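Teaching Two Hands to Share a Board: Collecting Demonstrations for a Bimanual Assembly Task

Anca Oprea, Fadi Srour, Joana Godinho. Supervisor: Wiesława Żak 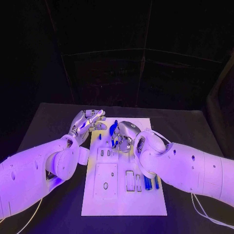
Figure 1. Both hands over the task board during collection, the right one with its fingers around a blue part.

1. What we set out to do

The proposal promised a robot that could put a small set of parts into a board using both hands. The report you are reading is mostly concerned with the step before that, which the proposal covered in one sentence: "Demonstrations will be collected." They were. It took until December.

The learning method is ordinary imitation learning. A person drives the arms, the system records what the head camera sees and where every joint is, and a network is trained to produce the same movements from the same views. The network came from a previous year's project, Jekora, and we changed as little of it as we could, partly on principle and partly out of fear. Our own contribution is the data.

2. Collecting

One person operated and one kept the log. The third was supposed to be writing the literature review. Each attempt began with the board on the table and the parts moved to new starting places by the logger, who was told to be random. People are bad at this. When Fadi plotted the starting positions after the first fortnight, he could tell which of us had been logging from the shape of the cloud. Joana's was practically a grid. We then switched to a printed list of positions and the clouds became properly dull.

An attempt counted as kept if the part ended up where it should and the operator had not stopped halfway for longer than a few seconds. The pause rule was added late. Early operators, me included, tended to hover above the board while thinking, and the first model we trained learned to hover beautifully. It would bring both hands over the parts and stay there, apparently considering its options, until someone pressed stop.

We recorded 900 attempts and kept 311. Of those thrown away, a large share were dropped parts, and 62 were lost because the recording had been started on the arms but not on the camera. The recording script now refuses to start one without the other, a change of 4 lines that Liette McIntyre suggested in her first week of helping us and that we got round to some time later.

3. The trouble with two hands

One-handed recordings were fairly easy to get. The difficulty came when both hands were wanted over the same bit of board. Operators have a favourite hand, and under pressure they use it for everything while the other is parked at a polite distance. A model trained on this does the same. Anca rewrote the instructions so that each attempt named the hand for each part, and from then on the left arm began to earn its electricity.

The fingers also hide things. With a hand turned down over a part, the head camera may see very little of what is being held, and the moment of contact is exactly when one would like to see it. We looked at adding a wrist camera and ran out of term.

4. Results so far

The model trained on the kept set reaches for the correct part more often than not. Placing is weaker, and we would rather not put a percentage on it until the test has been run by somebody who didn't train it. Models trained with the discarded attempts mixed back in were worse at both, so the sorting was at least not wasted.

5. For whoever has this next

Write the rules for keeping an attempt before recording any. Swap operators often, as tired ones drift into one way of doing things. The log sheets and the position list are in the project folder under "final", and the later corrections to them are under "final2".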